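Towels, Trays and Folding: Questions I Get Asked a Lot

I've been writing about laundry and small-home housekeeping at Gillwood for a good while now, and my inbox is mostly towels. Fine by me! I love towels. These are the ones that come up most, last gone through on 6 August 2024. If yours isn't answered, leave a comment and I'll get to it (eventually — I'm slow in March, when we do the big closet clear-out).

How do I wash microfiber without ruining it?

Warm water, a small amount of liquid detergent, and no fabric softener, ever. Softener coats the fibers and then the towel just pushes water around instead of soaking it up. Keep it away from your cotton bath towels too, or you'll be picking lint out of it all evening. I dry mine on low, or over the back of a chair if I've forgotten about them until bedtime.

I already used softener. Is the towel done for?

Probably not! Wash it again with detergent only, on warm, and give it an extra rinse. It may take two rounds. Kwame Ankrah wrote in to say he adds a splash of white vinegar to the rinse, and I've tried that since and have no complaints.

What's the best way to fold a small towel so it sits nicely on a tray?

Start with it completely flat on a clear table and smooth it out from the middle with your palms. Plush towels like to bunch up, so go over the corners too. Then bring one side over to meet the other, smooth again, and fold once more the other way. For a square towel that gives you a neat smaller square, and most trays will take it with a bit of room left over. Put the folded edge toward the front and hide the loose ones at the back.
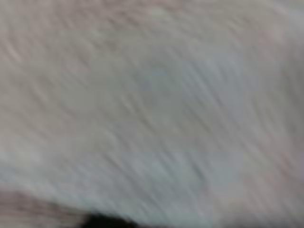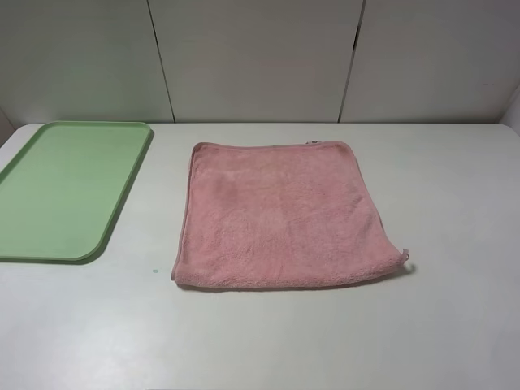
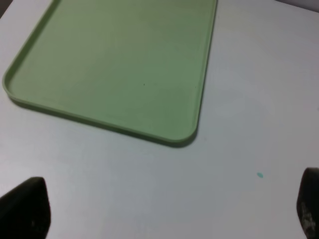 Do I fold in thirds or in half?

Halves for square towels, thirds for long ones. A long hand towel folded in half and half again ends up as a skinny strip that flops over, while thirds lengthwise gives you something that stands up on a shelf. If your shelf is shallow you may want to roll them instead, and I won't argue.

My towel never comes out square. What am I doing wrong?

Nothing much, I'd guess. Plenty of towels are hemmed a little crooked or pull out of shape in the dryer. Give it a gentle tug corner to corner while it's still a touch damp, then line up the edges you're going to see and let the others do what they like. Iraís Hinojosa asked me this one and sent a follow-up saying the tug had worked on all but her oldest towel.

How do you clean a plastic tray?

Dish soap, warm water, a soft cloth. Go along the inside of the rim with a fingertip under the cloth, where crumbs and soap drips like to settle. Skip scouring pads, they leave a matte finish looking scratchy. And dry it before you put a towel back on it, or the bottom of the towel goes musty.

How many towels do I really need?

For hands and face, I keep two per person going and two in the wash, plus a few for guests. Fouad Cherkaoui tells me he once counted 77 in his parents' house, so I suppose there's no upper limit!

Can I keep a towel tray in the bathroom?

Sure, as long as it's well away from the shower. Mine lives on top of the cabinet and I swap the towels out every few days, used or not.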